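Willy De Graaf has repaired small appliances in Sirkgate for 13 years, first at the Brunner shop and now from a bench behind his house. He is 48 and says he never planned on doing it for a living.

"I was laid off in June and my neighbour had a kettle that wouldn't switch off," he says. "I fixed it, and she told her sister."

Most of what he sees is simple. A cord has frayed near the plug, or a fuse has gone. He charges a flat fee to look at something and takes it off the bill if he does the work. When a repair would cost more than a replacement he tells the customer before he opens the case.

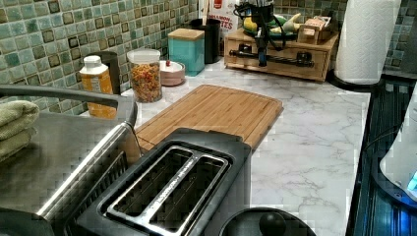
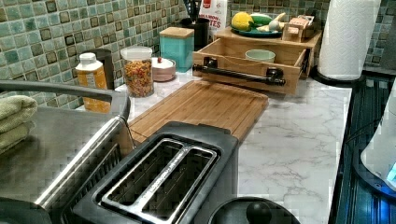 Parts are the hard bit of the job. De Graaf orders from Rivevov when he can, and keeps a shelf of dead machines for the rest. "People think I hoard," he says. "I use nearly all of it." Toasters come in more than anything else, usually the plain two-slot kind, black with metal on top, and the usual fault is crumbs. He tips them out, checks the lever and hands the thing back. He has seen people put up with a sticking lever for years.

He is less patient with glued casings. "If I have to break it to get in, I can't honestly call that a repair." His friend Aurelia Ortner, who sews, has the same complaint about zips.

He has no plans to take on staff. Andri Hollenstein's boy comes by after school to learn soldering - he's good at it, De Graaf says, but slow. "Slow is fine. I was slow too."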